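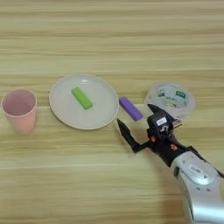
*Page last changed: December*

I went to the open afternoon at the Esance workshop in Lerkdale because my friend Abdul-Rahman Sowah had been there before and liked it. The visit begins at 2, and visitors enter by the side door, next to the bicycle stand. We were nine people, and our guide was Abdul-Rahman Abubakari. Two men with the same first name made some confusion with the coffee.

I spent most of my time at the table with the small things. The wood is light, with long stripes, and I liked how the pink cup and the white plate looked on it. On the plate lay a bright green block. I would be happy to have such a table in my kitchen — mine is dark and shows every crumb. 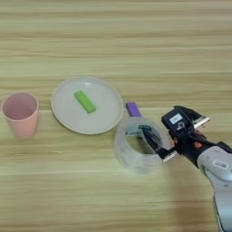
**Can visitors bring children?**
Children are welcome from the age of five, if an adult stays with them.

The guide spoke slowly, and I could follow almost everything. He told us that the next visit will be in the Mollden building, where the rooms are larger. I asked him where to buy a plain pink cup, and he wrote the name of a shop, Bawa, on my ticket. Clear tape I already have enough at home.
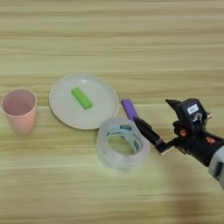

## Getting there and eating

The bus stops across the street, but the sign is small and I walked past it. For lunch there is a bakery on the corner with good bean soup. They close at 5.
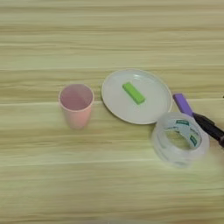
LERKDALE, December — I add a few lines after I came home. The ticket desk accepts only cards, so do not go looking for coins as I did. My coat stayed on the hook by the side door, and I will pick it up next week.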